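Follbridge Sunday League: Questions We Keep Getting

Do I need to be any good?
Have you seen us defend a corner? Turn up with shin guards and a pulse. Aksel Laxdal has played 100 games at left back and is still asking which way we're kicking.

How much does it cost?
$40 a season, plus $16 for the shirt. The shirt comes in one size, which was chosen for Aksel.
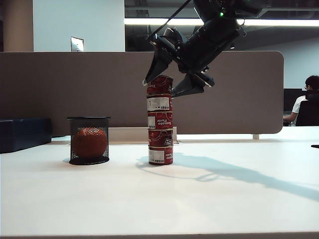 What if I get a red card?
You miss the next two games and buy the referee a drink. Arguing adds a third game. Arguing in Latin, as our goalkeeper tried in January, adds a fourth.

Who do we hate?
Narkar, mostly. They beat us 7–0 and then clapped us off the field – unforgivable.

Is there parking?
There is a field with cars in it. Draw your own conclusions.

Who do I contact?
Irja Kettunen, who picks the team. Don't call during the game. She's busy yelling.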